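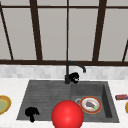

*Practice view of the sink station, with an eggplant on the plate in the basin. The red ball marks the gripper.*

## 3. Your first shift with the sink arm

The Baloch arm is a real pleasure to work beside once you've had a go in the practice view, so do start there! Everyone at the Skovcombe canteen did, and Solange Masson now sets hers up before the kettle has boiled.

1. Open the practice view and choose **Sink station**.
2. Find the red ball. It stays with the gripper, so watch it whenever the arm moves.
3. Look in the basin. Food or scraps left on a plate need clearing before the plate is stacked.
4. Press **Step** and let the arm make one move at a time.

> **Caution:** On the real station, keep your hands out of the sink until the lamp is green. 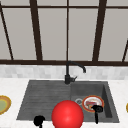

**Who decides when the arm stops for the day?**
The person on the sink shift does, using the stop button or the shift screen.

5. Set the plate limit. Start at 13 and go up to 200 when you're comfortable with it.
6. Check the plates on the counter as well as any in the basin.

**Note:** Sink shifts now include time on the serving side. Harpreet Boychuk keeps the rota, and swaps are welcome.
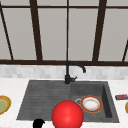 ### 3.1 Handing over

Write any stops in the shift book, with the code from the screen. Code 332 means the arm wants its grip checked, and Aurelio Bermúdez can show you how.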